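Housekeeping Operations: A First Course
Jeketti Press, revised July 2023

Chapter 6
Making the Bed

Terms in this chapter: pillowcase, flap, hem, top sheet, drop, miter, strip, turnover room

Most of a guest room can be cleaned in any order that suits the person doing it. The bed is different. It is the largest thing in the room, it takes the most handling, and the linen on it has to be gone before the dusting starts and back on before the floor is finished. For that reason many properties train new staff on the bed first and leave the bathroom for the second week.

This chapter covers the bed in a turnover room, meaning a room that one guest has left and another will use. Stayover rooms are treated in Chapter 7. The methods were written up from the training floor at the Korkov, a 76-room hotel, and checked against the practice of two smaller properties, the Vodell and the Abugri. Where the three differ, the text says so.

6.1 Pillows

Pillows come off before anything else and go on last. Keep them off the floor, even on clean carpet. A chair or the luggage bench will hold them while the sheets are changed.

A pillowcase is longer than the pillow it covers, and the extra length makes the flap at the open end. Hold the case by the open end, push the pillow in until both far corners are filled, and let the spare fabric hang. Do not hold the pillow under the chin. When it goes onto the bed, the open end faces away from the door, and the flap is tucked in or folded under. At the Vodell the flap is left for the inspector to see and tucked afterward.

Lift a dressed pillow by its edge and smooth the top once it is down. Light creases across a white case are acceptable on a weekday standard room. A crease that has been pressed in by the laundry is not, and the case goes back.

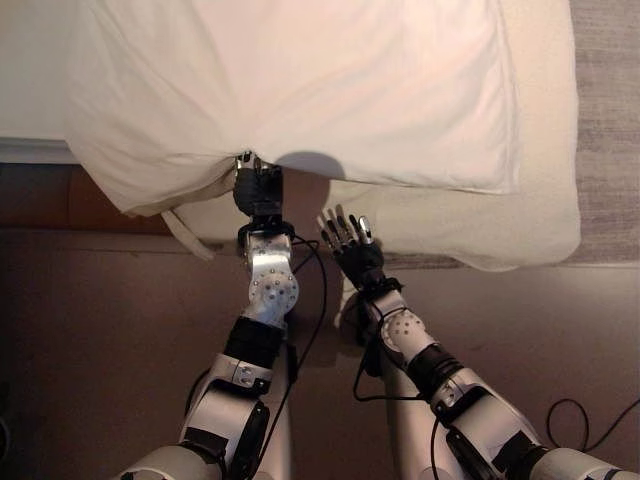
6.2 Sheets

A flat sheet has a wide hem at the head and a narrow hem at the foot. Find the wide hem before opening the sheet. Take the near edge with the hands well apart, lift, and let the air carry the rest of the cloth across the mattress. One good lift saves several trips around the bed — new staff usually need a week or so to get it.

Check for three faults while the sheet is up: stains, thin places, and loose stitching in the hem. Light passing through the cloth shows the second of these better than any inspection on a flat surface.
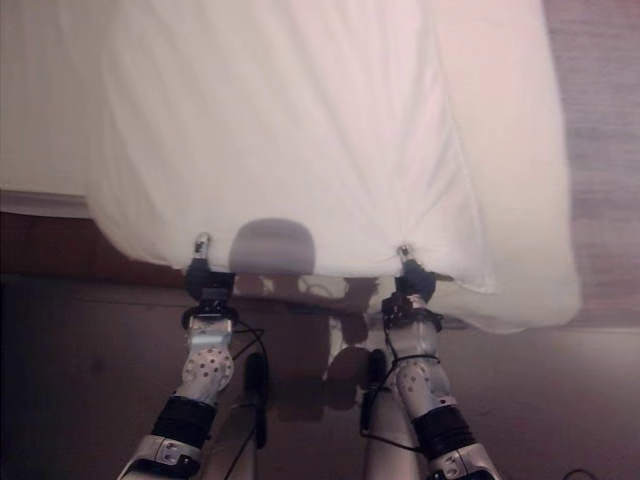
Figure 6.2 A white sheet held up by its lower edge.

Once the sheet is down, pull the drop even on both sides before tucking the foot. The Korkov asks for a drop of 18 inches on its standard beds, and the Abugri, whose mattresses are thinner, measures nothing and goes by eye. Miter the foot corners. Head corners are left flat until the top sheet is on.

6.3 Working pace

Speed comes from walking less. A worker who finishes one side completely before crossing to the other makes the bed in one circuit. 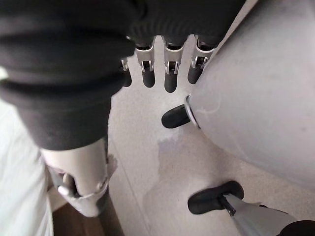
Trainees at the Korkov are timed only after they have made 32 beds, and the first timing is not recorded. Those who are slow at this stage are nearly always slow at the corners, and the remedy is to practice corners alone, on a stripped bed, with a single sheet. In November, when occupancy is low, one room is kept out of service for this purpose.

Review the terms at the head of the chapter before going on to Section 6.4, Blankets and Covers.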